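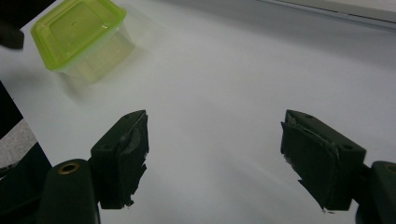 Lidded container service to open at Havulgate lunch hall

6 January 2018

Workers who eat at the Havulgate lunch hall will soon be able to borrow a plastic food container with their meal and bring it back the next time they come in.

The hall will start the service this month with 415 containers, each with a lid. They replace the foam boxes that have been handed out at the take-out counter for the past nine years. The small size has a lime-green lid and is meant for soup, rice and side dishes. A larger size will be used for main courses.

Unnur Hjaltested, who manages the hall, said the foam boxes had become a regular complaint. They leaked in bags, could not be closed again once the tab tore, and filled the trash cans in the offices upstairs by early afternoon.

"People were taking two boxes for one lunch, one inside the other, so the gravy stayed put," Hjaltested said. "We were buying more than 2,000 a month."

Diners will pay a deposit at the register the first time they take a container. After that, they can trade a used one for a clean one at no charge, or hand it in and get the deposit back. Containers should be emptied and rinsed before they are returned. The hall will wash them again in its own dishwasher, with the lids on a separate rack.

The containers come from Gimport, a kitchen supply firm that already sells the hall its trays and serving spoons. The hall tried out two other kinds last June. One had a hinged lid that came off in the dishwasher, and the other was solid white, which meant the counter staff had to open each one to see what was in it. The kind that was chosen is translucent, so a packed lunch can be told from an empty box without lifting the lid.

The lids can go in the dishwasher but should not go in the microwave. Staff at the counter will remind people of this during the first weeks, and a notice will go up next to the two microwaves by the east door.

Returns will be taken at the end of the counter, where the newspaper stand used to be. There will also be a drop-off cart on the second floor for people who work in the Arix and Mathur offices. The cart will be emptied once a day, after lunch. Anyone who uses it will get a paper slip in place of the deposit — the slip can be used at the register like cash.

The hall will keep foam boxes behind the counter until the present stock is used up, but they will be given out only on request. Paper bags and wooden forks are still free.

People may bring their own containers as well. These need to be clean and have a lid that closes, and the counter staff can turn away any that are too small for a full portion. Food in a personal container will cost the same as food on a tray.

Hjaltested said the hall would look at how many containers had come back before ordering more. Lost lids are her main concern. Spare lids can be bought from the supplier only in packs, and the two sizes do not fit each other.

"If you have the bottom and not the top, bring us the bottom," she said. "We can still use it for cut fruit behind the counter."

The take-out counter opens at 11 a.m. and closes at 2:30 p.m. Returns will be accepted until the hall closes at 7 p.m. Deposits paid by card will be refunded to the same card, and the refund may take a few days to show up.

Questions about the service can be left at the register or with the front desk in the Havulgate lobby.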